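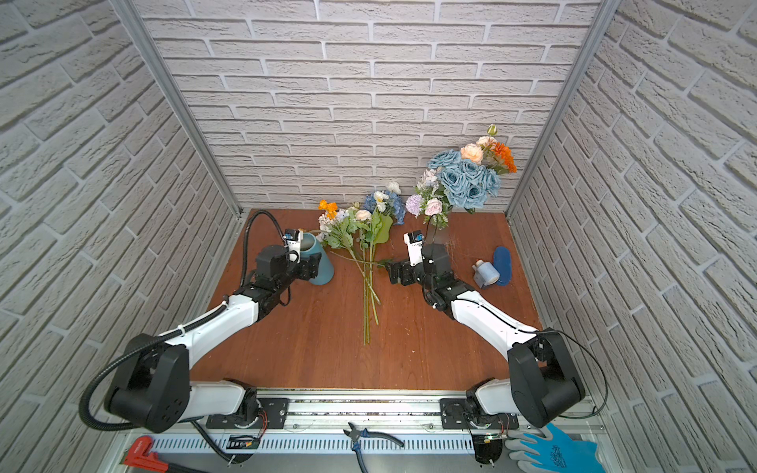
Start with the vase and let it boss you around, a reader in Risine wrote to us in January, after our winter piece on buying flowers first and hunting for a container later. She keeps hers on an open shelf by the back door, picks one in the morning and only then goes out to see what will suit it. I tried it her way for a month and I'm a convert!

The vase I keep coming back to is the cone. Teal-blue, wider at the top and set down on a reddish-brown wood surface, it has a lot going for it before a single stem goes in. The warm wood makes the blue look bluer. Put the same vase on a white counter and it's still handsome, but it goes a little quiet.

Cones have a reputation for being fussy, and I used to believe it. You drop in a bunch from the grocery store, the stems slide to the sides, and you're left with a ring of flowers and a hole in the middle. The trick is to cross the stems low down. Put the first one in at a slant so its end rests against the opposite wall, then the next one slanting the other way, and keep going until they lock. By the time you have seven in, the whole bunch holds itself up. You can lift out a stem you don't like and the others barely move — I find this thrilling, and my family has asked me to stop demonstrating it.

Length matters more than people think. My own rule was always to cut everything the same, which gave me bouquets that looked like a hairbrush. Now I leave the tallest stem at 18 inches and work down from there, laying the whole lot flat on the table before anything goes near water. Flat on the table is where you see what you've got. The bent ones go to one side, the ones with two heads get split, and any leaf that would sit below the rim comes off.

A small shop on the main street in Kustska does this better than anyone I've watched. There's a long wooden bench down the middle, and customers are allowed to stand at it and mess about with their own flowers, even if they bought them somewhere else. The shelves behind hold over 100 vases, mostly secondhand, priced with a bit of masking tape on the bottom. I went in for ribbon and stayed until they were sweeping up. I came out with a squat brown jug from the old Fodari pottery, chipped on the foot, and I've used it nearly every week.

The jug is the cone's opposite. It wants short stems and plenty of them, crammed in with no thought at all, and it forgives everything. Marigolds, mint that has bolted, the last of the sweet peas. Two inches of water is plenty for those, topped up every morning while the coffee brews.

The cone asks for a bit more attention, and there isn't much room for water in that narrow end, so look at it at breakfast and again before supper. It also needs weight low down if your flowers are top-heavy. I use clean gravel from the garden center at Pastor. Marbles work, and so does a handful of beach pebbles if you rinse the salt off first.

And color? I was nervous about teal for years and bought nothing but clear glass. Orange is wonderful against it, and so is a sour yellow, and plain white flowers with lots of green look as if they've been let out of school early. The only thing I've given up on is purple, though the reader in Risine says I should try it with darker leaves. She's sending me some dahlias in the fall.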